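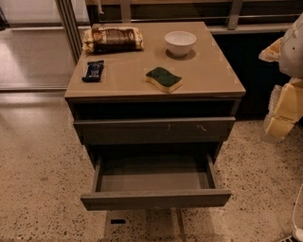 Clarnero has begun rolling out version 18 of the desktop client for its game streaming service, adding hardware AV1 decoding on supported graphics cards and a new network buffer that the company says lowers input delay on wired connections. The update is optional until the end of March, when version 17 will stop connecting to the servers.

With AV1 enabled, the client requests a stream capped at 1440p and 120 frames per second. The older HEVC path stays in place for machines without a compatible decoder, and the client falls back to it automatically if the first decode test fails. Users can force either codec from the Video tab, but the setting is stored per device and does not sync with the account.

The buffer change affects everyone. Earlier clients held a fixed number of frames before display, whatever the condition of the line. Version 18 measures jitter during the first seconds of a session and sizes the buffer to match, then checks again whenever packet loss rises above a set threshold. On a clean connection the buffer can shrink to a single frame.

"The fixed buffer was sized for bad Wi-Fi, and people on Ethernet were paying for it," said Maëlle Campbell, who leads client engineering at Clarnero. She said the gain on wireless links will be small and that some users will see no change.

Clarnero tested the release with almost 4000 subscribers over the winter. The test group reported 191 separate faults, most of them in controller handling and in the overlay that shows bitrate and frame timing. Two known issues remain in the public build. HDR output can appear washed out on secondary monitors, and the microphone is muted after the computer wakes from sleep until the session is restarted.

Subscribers on the Basic plan get the new buffer but remain limited to 1080p at 60 frames per second. Prices are unchanged on both plans.

The server side has been updated in step. Wilson Grajales, the company's head of infrastructure, said the encoders at the Prerkberg data center were replaced first and that the Beaudoin site is still running a mix of old and new hardware. Sessions routed to Beaudoin may therefore start in HEVC even when AV1 is selected. The codec in use is listed in the overlay, which opens with Ctrl+Shift+O.

A Linux build is in internal testing and has no release date. The television app, developed under the name Clenen, will keep its current buffer for now. Osamu Sasaki, who manages that app, said memory limits on older sets have to be dealt with before the new code can be moved over.

The Windows and macOS installers are available from the account page. Existing clients will show an update prompt at the next launch.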